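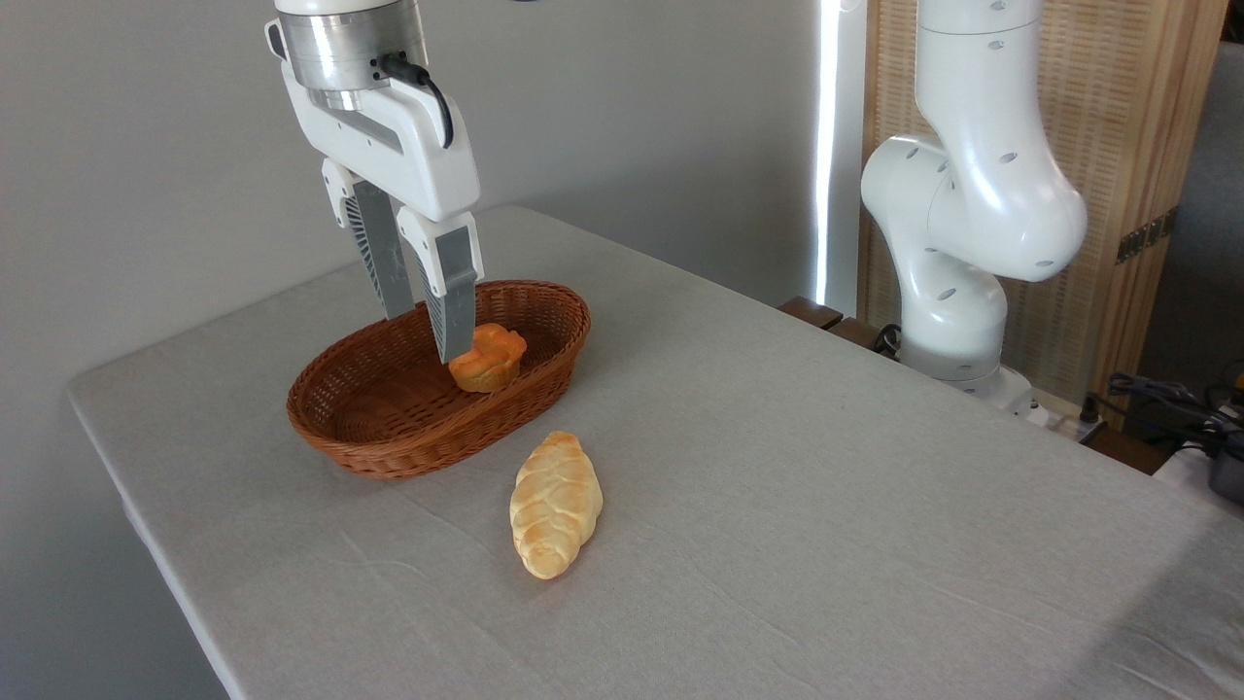 Plekorgate had its open day on 11 September 2024 and I went, mostly for the bread. Someone at work had told me they were teaching robots to handle bakery goods, and I used to have a weekend job in a bakery, so I put my name down for the afternoon tour.

The place is in Pramside, on the business park past the tile warehouse. Parking was fine. You sign in, get a sticker, and wait in the lobby until there are enough of you for a group. There were 9 of us. The tour was 45 minutes long and we spent more than half of it at one table.

The table is set up like a corner of somebody's dining room, with a light gray cloth, a wicker basket and a folding screen behind. Two white arms work over it. The project is called Kekamance and the job is to put bread in the basket and take it out again. It sounds like nothing. A person does it without looking.

The gripper is two gray fingers that open and close. I had expected something softer. When the picture was taken it was down in the basket next to the little orange roll, fingers apart, and the braided loaf was still lying on the cloth in front. The second arm wasn't holding anything.

I asked why they use a basket when a tray would be easier. The engineer said that was the reason. A basket has sides, so the fingers have to come down from above and they can't just push the bread up against something flat. The long loaf is harder for them than the roll. If it gets picked up near one end, the other end swings and catches the rim.

We watched 4 tries with the roll. On 2 of them the arm got it out and set it on the cloth. On the other two the fingers closed too early and it had to back off. It is slow. In my bakery days I would have been sent home for working at that speed, but I wasn't any good my first week either.

After that they walked us past Radu, which is their older machine for stacking crates. It was switched off, so we looked at it and moved on. There was coffee at the end, and cookies, handed out by people.

One thing I would change is the sound. It was hard to hear the engineer from the back of the group, and there was no sheet to take home. I wrote this from notes on my phone.

They are planning another open day in June. Sign-up is by email, and the afternoon tour fills up first.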